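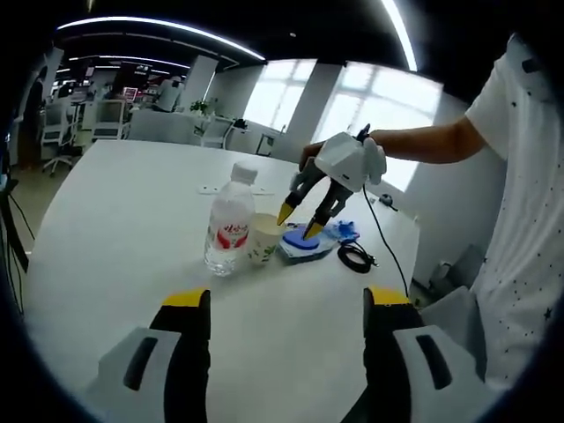 3.2 Collection sessions

All demonstrations were recorded by students in the second-year manipulation project, working in pairs at the white tables in the open office. Each student holds one gripper. The two grippers are the same build, white housing, black fingers, yellow at the tips (Figure 2). We kept the yellow because it shows up well against the table, and because the first batch with plain black tips gave the tracking code trouble as soon as the fingers closed.

Figure 2. Two hand-held grippers at the table, view from the first gripper. Objects on the table include a water bottle with a white screw cap, a paper cup with a leaf pattern and a blue disc on a clear plastic bag.

Pairs were asked to work on short tabletop tasks. Pick up, pass, put down, stand upright, move aside. No script beyond a one-line task card. Early on we did try a full script (Gezer wrote it, two pages) and the motions came out stiff, people were reading and moving at the same time. Dropped after the first week of November.

Objects were everyday stuff, mostly what was already in the office. Bottles, paper cups, packaging. Clear plastic was included on purpose. It is hard for depth estimation and the earlier Dostness set, collected by last year's class, had almost none of it. Thin bags are worse than bottles in our experience: they shift when anything near them is touched, so the starting position is never quite the same twice. We did not try to control for this.

3.3 Roles and handover

One student leads, the other supports. The lead starts the recording, calls the task out loud and closes it off. Roles swap after every ten episodes. Yüksel noticed that supporting students tended to hover over the object while waiting, fingers open, which puts a second gripper in most of the lead's views. We left these in. A policy trained for two arms will have the other arm in view most of the time anyway, and cutting the episodes would of cost us a good part of the set.

Handover tasks were the slowest. Paper cups in particular. Too much squeeze and the rim folds, too little and the cup tips during the pass. After some complaints we let pairs practise each handover three times before recording. Practice runs are not in the data.

3.4 Cables

The grippers are wired, and cable handling took up more of the sessions than we had planned for. A cable pulled tight changes how the wrist turns, and this shows in the trajectories as a small sideways drift near the end of a reach. Ateş suggested leaving a loop of slack on the table. That helped with the drift but puts black cable among the objects. For the Imano subset (900 episodes) we logged whether slack cable was visible near the target object or not. Results with and without are given separately in Section 5.

Wireless grippers were considered. Batteries made the housing heavier and students got tired faster, so no.

3.5 Lighting and background

Sessions ran in the afternoon, with the ceiling strips on and daylight from the windows. We did not use blinds. Reflections on the white tabletop move with the viewing angle and are sometimes picked up as object edges by our segmentation step, see the failure cases in Section 6. Background was not controlled either: desks, chairs, monitors, other groups at work. The class voted on building a plain booth and decided against, partly time, partly that the trained policy has to run in the same room at the end of term.

3.6 Filtering

In total the pairs recorded around 3,000 episodes. Laryea and Lie checked every one by hand against the task card. An episode was removed if the task was not finished, if either gripper lost tracking for longer then one second, or if the lead forgot to close the recording. Forgotten closings were by far the most common cause. A beep was added to the recorder afterwards, it should of been there from the start.

From what remained we held out 100 episodes for testing, chosen so that no pair appears in both sets. A further 823 episodes have two-handed labels (which gripper touches which object, and when), made by the students themselves using a spreadsheet and a shared video player. Agreement between labellers was good for first contact, poor for release. Release is hard to call when the fingers open slowly, and we do not use release times as training targets in what follows.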